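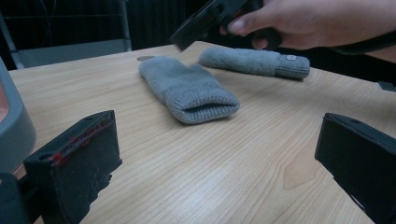 Two knitted mittens on the table, with a hand-held gripper reaching in from the right.

Soft goods remain an awkward subject for robot software. A box has edges and corners that a camera can find and a planner can use. A mitten has a cuff, a thumb and a body that folds differently each time it is put down. At the Sondville office of Zurnham, the software group has spent the year since May on one narrow question: how a program should decide where to take hold.

The group's answer is a planner named Esudik. Earlier versions fitted a fixed outline to each garment and chose a grip point from a table. The method served well for flat cloths and poorly for knitwear, where the outline seldom matched. Esudik instead scores every visible patch of fabric, gives extra weight to ribbed areas such as cuffs, and passes the best few candidates to the motion controller. The controller may refuse any of them if the path would bring the fingers too close to the table.

Training draws on 3,010 recorded demonstrations, made by people using hand-held grippers. Of these, 686 involve pairs, in which the program must also settle which item to move first. Pairs have proved the harder case. Two mittens of the same grey knit, lying at different angles, can be read as a single object when they are close together — an error that the perception module still makes more often than its authors would wish.

Much of the recent effort has gone into tooling. A replay viewer called Babalola allows an engineer to step through a recording and see the planner's scores at each moment, together with the reason for each refused candidate. It holds up to 1,000 recordings in a session. The group credits it with exposing 41 faults in the labelling of cuffs, most of them concerning stitched labels that had been marked as separate objects.

The next release will revise the way the two modules share timing data. Work on gloves, with five fingers to account for, has been deferred until that is complete.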